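在 Clalton 学遥操作的第一个月

我来 Gakthorpe 的实验室已经五个星期了。出发以前,朋友问我到了那边具体做什么工作,我说"教机器人收拾桌子",他以为我在开玩笑。其实这句话很准确。我每天坐在主手前面,用两只手带动两条机械臂,把同样的动作做很多遍,系统把关节角度和几路图像一起记录下来,然后由 Cesel 的程序拿去训练。

中文不是我的母语,写得慢,请大家原谅。可是我想用中文把这些记下来,因为当初我找资料的时候,中文博客给我的帮助最多。

先说我们的任务。项目的名字叫 Xenos,目前做的是双臂桌面整理:盘子、杯子、毛巾一类的东西,从随便的位置开始,最后要放到指定的位置。听起来简单,对人来说也确实简单。但是用遥控的方法去做,就完全是另外一种感觉。我的手没有碰到任何东西,力气的大小只能用眼睛猜。第一天我录了17条,一条也没有通过检查。
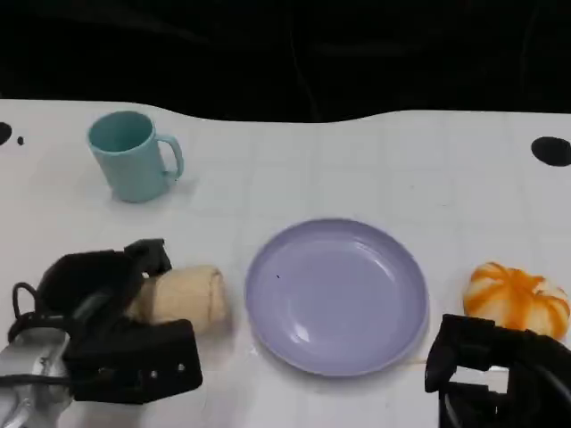
我最早养成的坏习惯,是只顾一只手。右手在工作的时候,左手就忘了,停在半空中很奇怪的角度,等到需要它的时候再急急忙忙赶过去。同事看了我的录像,说机器人会把这个"忘了"也学进去。后来我要求自己在开始以前先把两只手都放到合适的地方,左边的夹爪守着卷起来的毛巾,右边的夹爪停在橙白条纹的那个小东西旁边,中间的盘子先不管。这样起步,后面的动作就顺多了。杯子放得比较远,我一般留到最后考虑。

另外一个问题是速度。我刚开始太慢,每次靠近物体都要停下来看一看,想一想,再往前一点点。这种停顿在录像里不明显,但是在数据里很清楚,曲线上有一段一段的平台。用这样的数据训练出来的策略,也会在物体前面发呆。我们内部把这个叫"犹豫病"。治疗的办法没有什么秘密,就是多练,练到手不用问脑子。

到第三个星期,我个人的合格记录到了985条。我发消息给妈妈,她问我有没有奖金。没有奖金,不过那天食堂正好有我喜欢吃的汤面。

下面说说盘子。我觉得它是这套物品里面最难的。毛巾是软的,夹偏一点没有关系。盘子又浅又滑,边很低,手指从上面下来的时候,角度差一点就会把它推走。
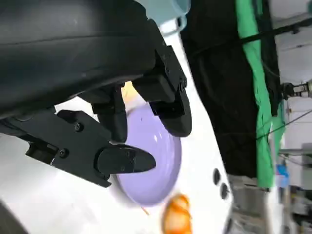

手腕相机的视角,三根手指围着淡紫色的盘子。

我现在的习惯是看头部相机来做大的移动,快接近的时候再换到手腕相机。有的操作员从头到尾只看头部画面,他们做得也很好,但是我不行,我需要看见指尖和盘子边的关系。手腕画面的缺点是它跟着手一起转,桌子总是斜的,刚学的时候我看久了会头晕。建议新人先把两个画面都打开,眼睛不要一直盯着一个。还有一点,主手的阻尼可以调。我的手比较小,出厂的设置对我来说太重,调低以后手腕不那么酸了。

再说一个大家不太重视的事情,就是每一条的开头。我们规定,按下录制键以后,要让两条手臂先静止一小会儿,然后才开始动。我以前觉得这是浪费时间,常常手指还没有离开按键,另一只手已经在动了。结果检查的时候,有很多条的第一帧和后面的接不上,只能删掉。 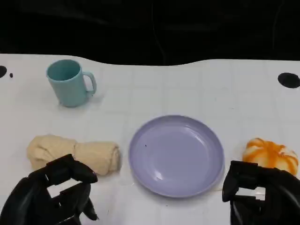
删掉自己的数据是很心疼的。有一天下午我删了一大半,晚上回到宿舍什么话也不想说。第二天早上我在显示器边上贴了一张小纸条,写着"先停,再动",现在它还贴在那里,边角已经卷起来了。

物品的摆放也有讲究。如果每次都放在同一个位置,机器人学到的只是那个位置。所以每录完一组,我们会把东西稍微挪一挪,毛巾换个方向,盘子往旁边移一点。可是也不能乱放,要在两只手都够得着的范围里面。这个"稍微"是多少,我到现在还没有完全掌握,写在文档里的说明也只有一句话。

上个月底,全组加起来的合格数据是1363条,Cesel 那边开始训练第一个版本。我去看了试运行。机械臂自己动起来的时候,我心里有一点奇怪的感觉:它伸向物体以前,手腕先往里轻轻转一下。那是我的习惯动作,我以前不知道自己有。旁边的人都没有注意到,我也没有说。

试运行的结果我下次再写,里面有些问题我还没有弄明白,特别是盘子靠近桌子边缘的情况。如果有读者也在做双臂遥操作,想请教一下:你们的操作员一次连续录多长时间?我录到八十分钟左右,动作就开始变粗了,休息以后要过一阵子才能回到原来的状态。欢迎在下面留言,我的中文有错误也请直接告诉我。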